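Kollby Groundwater Monitoring Program
Progress report to the Cantero Fund, second reporting period
July 14, 2021

1. Status

Field sampling is on schedule. Laboratory work is six days behind the plan submitted in February and is expected to catch up before the next period closes. Spending is within the approved budget in every category except freight, which is covered in section 5.

2. Sampling

The program collected 259 samples in this period from private wells in the Kollby and Zerkwood districts. Each well was pumped until temperature and conductivity readings held steady, and the sample was then drawn into two bottles, one for nitrate and one for metals. Metals bottles were acidified on site. Field blanks were taken on every sampling day.

Access was refused at two addresses in Zerkwood. Both were replaced with wells of similar depth on the same side of the river, and the site list in Annex A has been updated. One Kollby well on the original list had been sealed by its owner before the first visit and was dropped without replacement.

3. Results to date

Nitrate results are complete for Kollby and partly complete for Zerkwood. Shallow wells downslope of the old feed yards remain the highest readings in the network, as in the first period. Deep wells show no change outside the measurement error. Metals results are unremarkable so far, apart from raised manganese in a small group of wells along the Drindis drainage. These will be resampled before any conclusion is drawn - manganese is sensitive to how long a well has stood idle, and several of these are seasonal.

The project database now holds 973 validated records, counting the historical data transferred from paper. Duplicate entries found during the transfer were merged, and the original sheets were scanned and kept.

4. Field base

The lease on the Zerkwood field base was renewed on the same terms. Fitting out of the workroom continued, with drawer storage and a work surface for meter maintenance and small repairs. Calibration solutions are stored separately in the cold room. 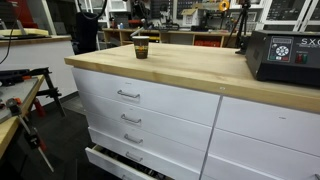 Reading time: 2 min

5. Budget

Freight costs exceeded the period allocation after the courier serving Zerkwood ended its overnight service. Samples now go by way of Kollby, with an extra handling charge per cooler. We request that the overrun be met from the unspent training line. No increase in the total grant is sought.

6. Next period

Planned work consists of the Drindis resampling, the remaining Zerkwood nitrate analyses, and result letters to well owners. The letter template has been revised to state the drinking water limit beside each result. Water level loggers will be downloaded at the same visits - battery replacement is due on the older units. A draft map of nitrate by well depth will be sent to the Fund with the next report.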